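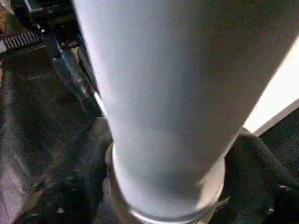
*Weißes Rohr mit Metallring zwischen den beiden Greiffingern*

Liebe Frau Ansah,

Sie hatten im Januar gefragt, ob Maschinen uns inzwischen die Hausarbeit abnehmen können, und ich hatte ein bisschen vorlaut »bald« geantwortet. Jetzt ist Dienstag, der 17. März, und ich würde das Wort gern etwas dehnen. Es geht voran, und an manchen Tagen macht es richtig Spaß zuzuschauen! Aber eine Haushaltshilfe haben wir in Geltau noch nicht.

Kurz zum Stand von Akolgo: Wie im Antrag beschrieben, arbeiten wir im zweiten Abschnitt nur noch mit sperrigen, leichten Sachen, also mit allem, was daheim im Weg steht und ständig umgestellt, gedreht oder aufgebaut werden will. Unser Hauptgegenstand ist ein weißes Gestell aus Kunststoff mit Stangen und Stoff dazwischen. Ich hatte das für eine Aufwärmübung gehalten (Nii Kwofie übrigens nicht, der hat mich gewarnt). Eine Tasse ist starr und bleibt eine Tasse. So ein Gestell dagegen federt, der Stoff hängt mal so und mal so, und wenn man an einer Ecke zieht, wandert die andere mit.

Am meisten Zeit haben uns die Verbindungsstellen gekostet. Dort, wo eine Stange in ihren Sockel übergeht, müssen die Finger ziemlich genau sitzen, sonst drückt man die Stange weg, statt sie zu halten. Und ausgerechnet dort sieht man am schlechtesten, was los ist.
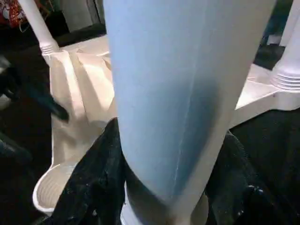 Deshalb hat Glykeria Galanis die Auswertung umgestellt. Früher haben wir einen Versuch als »geschafft« oder »nicht geschafft« abgehakt, jetzt halten wir fest, an welcher Stelle es hakt: beim Anfahren, beim Greifen, beim Drehen oder beim Loslassen. Klingt nach Buchhaltung, hat mir aber mehr gebracht als alle Videos vom Herbst zusammen. Von den 25 Versuchen der letzten Runde sind 13 ohne Eingriff durchgelaufen. Bei den übrigen lag es meistens am Drehen, zweimal hat sich Stoff zwischen die Finger geschoben, und einmal habe ich selbst zu früh abgebrochen. Das war dann mein Fehler, steht aber trotzdem in der Liste.

Mit zwei Armen gleichzeitig wird es noch einmal eine andere Aufgabe. Jeder Arm für sich ist brav, zusammen ziehen sie gern gegeneinander, und weil das Gestell nachgibt, merkt man es erst spät. Kwaku Ankrah lässt inzwischen einen Arm führen und den anderen nur nachgeben. Seitdem ist es deutlich ruhiger am Tisch - langsam bleibt es leider trotzdem. Wer zu Hause schnell mal aufräumen will, ist von Hand immer noch früher fertig.

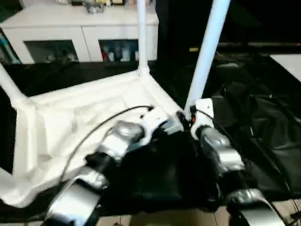 ## Geld und Material

Hier gibt es wenig Aufregendes. Die 1.000 Euro für Verbrauchsmaterial sind zur Hälfte ausgegeben, vor allem für Fingerpolster und Tücher. Die Wartung durch Stunix lief über den laufenden Vertrag. Offen ist noch die Rechnung für die neuen Kabelhalter, die reiche ich nach, sobald Nkrumah Tsikata sie von der Verwaltung zurückhat.

Eine Bitte hätte ich: Könnten wir den Posten »Reisen« zum Teil umwidmen? Nach Pidimton fahren wir in diesem Abschnitt nur noch einmal, und ein zweites Gestell anderer Bauart wäre mir wichtiger. Im Moment wissen wir nämlich nicht, ob wir das Aufbauen gelernt haben oder bloß dieses eine Möbel. 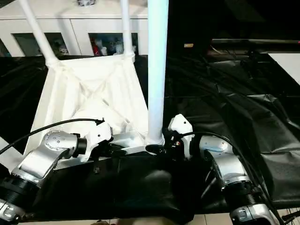 ## Wie es weitergeht

- Drehen mit beiden Armen üben, bis es ohne Aufsicht klappt
- Stoff vor dem Greifen erkennen und zur Seite schieben (Glykeria hat eine Idee, ich bin noch skeptisch)
- Versuche mit wechselnder Startlage, auch mit schräg gestelltem Gestell
- Zwischenstand an Sie, bevor wir nach Pidimton fahren

Falls Sie vorher vorbeikommen mögen, sehr gern! Vormittags ist meistens Betrieb, und Kwaku führt die Sache mit dem nachgebenden Arm mit Begeisterung vor. Sagen Sie mir bitte nur kurz Bescheid, wegen der Anmeldung am Eingang.

Herzliche Grüße aus Geltau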